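Practical Robotics, Unit 5: Keeping the Grodirton Cell Alive
Handout to accompany the afternoon lab
Kipchumba Ondieki

Bring this sheet with you. I say that every term, and every term I find a stack of them in the recycling before we've finished the safety talk.

The cell you'll be minding is the Grodirton bench: one arm, one two-finger gripper, one camera at the wrist, and a simulated twin of the lot that runs under Sasico. You'll spend the first half of the lab on the twin. It has no skin to pinch and it costs nothing when you drive it into a benchtop, which at least one of you will do before smoko.

Start-up, twin first

Load the kitchen bench world and leave the arm at home. Check that the finger joint reads zero with the gripper fully open. If it reads anything else, somebody has saved their own calibration over mine again. The clean copy is in the Jesau folder, read-only, for reasons the class before you could explain.

Jog the arm down over the bench using the wrist view alone. People want to look at the side view. Don't. The real cell hasn't got a side view, and the habit is hard to shake once you have it.

Line the fingers up either side of an upright handle and stop there. Don't close yet. At this point you are checking centring, and students who close early learn only that a gripper will shove a badly centred tool sideways until it is well centred, then call it a pass.

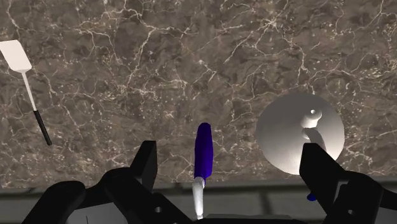
If the handle sits nearer one finger than the other, work out which of the two usual culprits you have. The first is a plain position error: the wrist is off to one side, and the same jog fixes it at any height. The second is a camera offset, where the error grows or shrinks as you go up and down. Raise the wrist, look again, write down what changed. A guess in the logbook earns the same mark as a blank page, though I do enjoy reading them.

Pay attention to dark fingers against dark stone as well. The segmentation step loses the finger edges on a busy surface, and the centring number it hands you will be confident and wrong. Swap the bench to plain grey, rerun, and compare.

The real gripper

Lock out the arm at the isolator. Your tag, your name, your key in your pocket. Then:

Wipe the finger faces with a dry cloth. No solvent.
Check both linkages for play by hand. A faint click is wear. A loud click is a loose pivot screw.
Nip up loose pivots with the Urio driver, set to 2 on the collar. It goes to 11. Leave 11 alone.
Read the cycle counter and enter it in the log. It was at 249 after the last rebuild, so a lower figure means it's been reset and I'd like a word.

Put the covers back on before you pull the tag. Run one open and close at crawl speed with your hands behind the yellow line, then repeat the centring check from the twin, same height, same handle.

For the write-up, give me both sets of centring readings and a paragraph on why they differ. They will differ. If yours match to the last decimal place, I'll assume you typed one set in twice, and so will the marker, who is also me.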